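Learning to sleep in a noisy flat

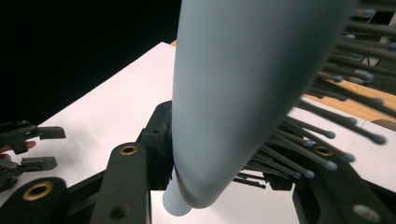 Pale blue, narrowing to the tip.

I moved to Etbridge in January, into a second-floor flat on the main road. The rent was lower than anything else I looked at and I now know why. The 111 bus stops under the bedroom window and the engine idles there while the driver waits for his time.

For the first fortnight I slept badly. I would drop off at eleven, wake at the last bus, and then lie there listening to the fridge. By the middle of the month I was making mistakes at work and Gladys Laizer, who sits opposite me, asked if I was ill.

I tried earplugs first. The foam ones from the chemist fell out by two in the morning. The wax ones stayed in but I could hear my own pulse, and I missed my alarm on the second day. I gave the rest of the box to my brother.

Then I moved the bed. It had been against the window wall, where the previous tenant had it, and there were dents in the carpet to show where it went. I turned it round so my head was by the door. It looks odd and you have to walk round it to reach the wardrobe, but it made more difference than the earplugs did.

Curtains were next. Chak-lun Lai had a pair of heavy lined ones left over from his old house in Guritz, and he let me have them for 40 pounds. They were too long. I took them up by hand over a weekend and the hem is not straight, but it is behind the radiator. They keep out the street light completely. I can't say they do much about the bus.

I also stopped looking at the clock. It used to face the bed and now it is on the landing, where I can still hear the alarm. If I wake in the night I don't know what time it is, and I usually go off again without working out how many hours are left.

The fridge was the last thing. Ottmar Sperling from downstairs came up, listened to it, and said it was standing on an uneven bit of floor. He folded a piece of card and pushed it under the front corner. The rattle went. I had lived with that for weeks.

I am sleeping six and a half hours most nights now, sometimes seven. The bus still wakes me on occasion, mainly when it is raining and the brakes squeal. I have written to the council about the idling and had a reply saying my letter has been passed on.

Next job is the gap under the front door, where the stairwell light comes in.

Contact | © Lok-yiu Mok | Back to top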